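Household Paper: Notes for Week 4
Course handout, Goltcombe Evening Institute
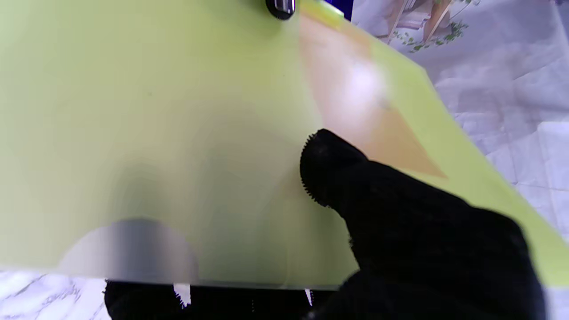
Most people who sign up for this course believe they have a storage problem. They have bought the folders already, in colors, and they want to be told which color means tax. I will disappoint them early: it doesn't matter. Pick one and stay with it.

What they have is a deciding problem. Every sheet of paper that comes through the door asks a small question, and the pile on the kitchen counter is made of questions put off until after supper. A filing system bought before the questions are answered just gives the pile a nicer place to live.

Print this page | E-mail this page

1. Where the vertical file came from

Before the drawer there was the pigeonhole. Letters were folded in thirds, labeled on the outside and stuffed into a slot, and the clerk who did the stuffing was the only one who could find them again. Clerks did not see this as a flaw. The upright drawer, with papers flat and unfolded behind tabbed dividers, spread through offices around the end of the nineteenth century, and the typewriter and carbon copy had a lot to do with it. Once a copy cost next to nothing, everybody kept one. We are still living with that.

2. Filing by sender, filing by use

Beginners file by sender: the bank, the dentist, the people who did the gutters. This works until you need something, at which point you remember what it was for and have forgotten who sent it. File by the occasion on which you will want the thing. "Selling the car" is a good label. "Miscellaneous" is a confession.

My old teacher Imke Janssen kept a folder marked "Arguments I Expect to Have." It was the most useful one in her house, and she lost very few of them.

3. How long to keep things

You want a number, and I can't give you one that covers everyone. Tax rules differ by place and they change, so look up your own before you shred. As a starting point for discussion:

Deeds, wills, birth and marriage papers – for good.
Warranties – as long as you own the object, and not a day longer. Someone in last year's class brought in the manual for a toaster she had thrown out in college.
Greeting cards – your business. I keep 2 and won't say whose.

4. For next week

Bring one drawer's worth of paper in a bag. Don't sort it first. People always sort it first, out of shame, and then we have nothing to work on. Read the Grube chapter in the packet, skipping the part on index cards unless you enjoy that sort of thing, as I do.

Comments (3)

Tomomi Oshima: Is an expired passport a "for good" paper or a "your business" paper? Mine has a terrible photo and all my good trips.

Bleddyn Humphreys: I did the exercise and found 9 keys. No paper to speak of. Do I still come?

Ragnheiður Dalsgaard: Page 2 of the packet is missing from my copy, and I filed the rest under "Incomplete."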